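Can the Robot Do the Dishes Yet?

By Amerley Gbeho

I hate clearing the table. I don't mind cooking, I'll happily vacuum, and I've been known to iron for fun during a ball game. But the moment dinner is over and the plates are just sitting there, I turn into a twelve-year-old with a stomachache. So when my editor asked if I wanted to spend a day in Gurkbridge watching a machine learn to tidy up after a meal, I had my coat on before she'd finished the sentence.

The company is called Avarness, and it lives on the second floor of an old shoe warehouse, up a flight of stairs that smells of floor wax and somebody's microwaved soup. They've been at this since April of last year. Their robot goes by Cikeck (you say it "SEE-keck," and I got it wrong all morning), and its job is the one I can't stand: plates, mugs, leftovers, all of it off the table and put where it belongs.

I expected a showroom. What I got was a lot of people in sweaters arguing about mugs. Mugs are hard! A handle can point any direction, and you and I just sort of turn our wrist without thinking. Cikeck has to work out where the handle is, pick a way in, and do it without knocking over whatever happens to be standing next door. On the whiteboard by the door somebody had written 2112, the running total of practice pickups, and under it 1789, the ones that ended with the thing still in the hand. I did the math on my phone. That's a bit under 85 percent, and I wouldn't hire a waiter on those numbers, but I have had waiters like that.

Plates are another story. A plate is flat and low and most of it is out of reach, so you have to get hold of the rim. And if there's food still on it, now you've got two problems, because the food would like to slide off.

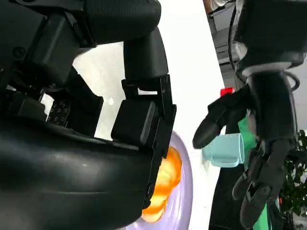 Close quarters at the table: a purple plate, a light blue mug and a lot of black plastic fingers.

I stood there far longer than I needed to. There's something hypnotic about a robot hand near crockery - you hold your breath, you lean a little, you find you're gripping your own notebook like a dinner plate. When a pickup goes well, the room barely reacts. When one goes badly there's a small clatter and a groan, and someone walks over and sets everything up again.

My favorite moment came just before lunch. Cikeck had lifted a mug, carried it across, lowered it very sweetly to within an inch of the shelf, and stopped. It stayed there. We all stayed there. Eventually an engineer reached in and took the mug out of its hand, the way you'd take car keys from a tired uncle, and everybody went to get sandwiches.

So how long does it take to clear a table for one? On the run I timed, 456 seconds. I went home and timed myself, complaining the whole way, and I was finished before my kettle boiled. The team knows this. They kept telling me speed comes later and that what they care about now is getting the same result on a messy table as on a neat one. Fair enough, though I'd point out that my table has never once been neat.

Shop floors are further along. Across the river, a parts supplier called Ansah has a pair of arms packing about 600 boxes a shift, and they're so steady at it that I got bored (sorry, Ansah). The boxes are all the same size and they turn up in the same spot every time. Your kitchen doesn't do that. Somebody leaves a spoon in the cup, somebody pushes the plate to the far side, and the kids have been at the fruit.

Would I have one at home? I asked myself that on the train back, and my answer is yes, as long as it worked at night with the door shut and I'd bought cheap plates. The people at Avarness wouldn't give me a date or a price, and I pushed on both. They did say I could come back in the spring and bring my own dishes. I'm bringing the gravy boat.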